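The Condiment Shelf: Soft Groceries, Gallery Four

Every May I clear the good shelf in the hall closet, the one meant for towels, and lay out whatever felt food has come into the house since the last time. The towels go on the floor. They have been on the floor for most of the year anyway, so I don't feel too bad about it.

For anyone who wandered in from a search for actual groceries: these are stuffed fabric versions of things you would find in a pantry, made by hand, by people with more patience than I have. I started with a single felt radish from a church sale and now own 80 pieces, which my household considers to be 79 too many. Galleries one through three cover produce, baked goods and what I called "the cold case" back when I thought I would stop there.

Gallery four is sauces. I put it off for a long time. A felt carrot is forgiving, because carrots come in all kinds of ugly, but everybody knows what a bottle is supposed to look like and will tell you when yours is wrong. Most of the sauces in my collection are wrong, and I am fond of nearly all of them.

The soy sauce (not shown, on loan to a niece's play kitchen and unlikely to return) has a cap that lists to one side. The two mustards came as a pair from a stall called Fustar and lean on each other like uncles after a wedding. I have never managed to get either one to stand alone for longer than it takes to walk back to the chair. The hot sauce is a Suwannarat pattern, sewn by me over one very long Saturday, and it will be staying in the drawer.

Then there is the ketchup, and I admit the whole gallery was an excuse to get to it.
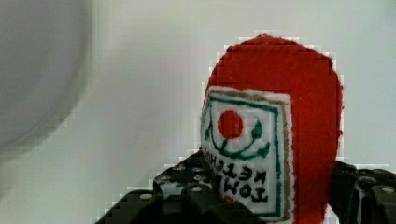

Words and felt by the keeper of the shelf, Soft Groceries

Ketchup. Red felt, with a sewn-on label in white. Check the round red tomato, cut from the same felt as the bottle, and the dark green line that swoops under it and finishes in little curls. I have seen store-bought shirts with less thought put into them.

The shape took me a while to come around to. It's wider up top and narrows a bit as it goes down, so the general impression is of a bottle that has been to the gym and skipped legs. The top is one big smooth dome of red. I used to wish for more fuss up there, some piping maybe, and I've changed my mind. All the fuss is on the label, and that's plenty for one condiment.

About that label. There's a thin tan stitched edge on the outside, then a line of green stitching just inside it, and it's the inside line that gets me. You could leave it off and no one would write in. I have tried to do a double border like that myself, on a jar of pickles, and by the second corner the lines had met and merged and the jar looked like it was wearing a seat belt.

The lettering is hand stitched too, in a dark thread. Letters are where most soft groceries go to die. My own attempt at the word RELISH ran out of room and now reads RELIS, and it is displayed facing the wall.

A few housekeeping notes, since people ask.

Dust: a strip of tape wrapped around the fingers, sticky side out. I bought the Zerkier fabric brush that everyone on the boards raves about and it raised a halo of fuzz on a perfectly nice felt turnip. The turnip now looks like a peach and has been moved to gallery one under fruit.

Storage: the flatter pieces (toast, cheese, the fried eggs) go in a shoebox, 10 to a layer. Bottles stay upright. Lay one down for a winter and it gets a flat side, and then you own a felt flask.

Buying: I find most of mine on Vendulo, in the listings with terrible titles. Try "red pillow small" and "food toy maybe." Sellers who know what they have will charge you for knowing.

Trades are open for sauces and spreads only. I have a spare mayonnaise, slightly gray, and would like to hear from anybody with a decent vinegar. Please don't send radishes.

Gallery five will be soup cans, once the towels have had a turn on the shelf.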